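The coffee corner at Pelletier

April 20, 2021

The office manager at Pelletier looks after the break room on the second floor, along with the mail, the keys and the phones. She has had the job since January. We asked her about the part of it she gets the most comments on, the condiment tray.

"When I started, everything was in one drawer," she said. "Sugar, creamer, tea, all mixed together. People would stand there digging with one hand and holding a hot cup in the other."

She ordered a divided tray with a lid from Stivik and put it out on a table of its own. The old drawer now holds napkins. She sorts the tray twice a week, and it takes her 2 or 3 minutes if people have been putting things back where they found them.

"They mostly don't," she said. "I take the lid off, pull out whatever is in the wrong section, and then fill up from the box."
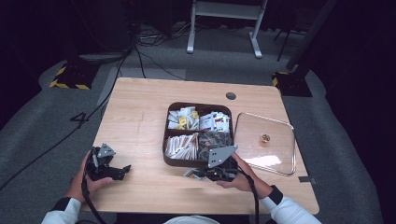 The divided tray with its lid off, on the break room table.

The stick packets go in lying down. She tried standing them up at first, but they fell over as soon as a few were gone. The small packets she leaves in a pile.

"I used to line those up too. By noon you couldn't tell."

Refills come from Troltura in mixed cartons of 745 pieces, and a carton lasts around two months. She would like to buy each kind separately, but the smallest single case is 320 and there is only one shelf to store them on.

Does the lid get used? "At night, yes. During the day it sits next to the tray. I asked people to put it back on and gave up after a week."

Her next job is the cup shelf. She has measured it and is waiting for a price on a second rack.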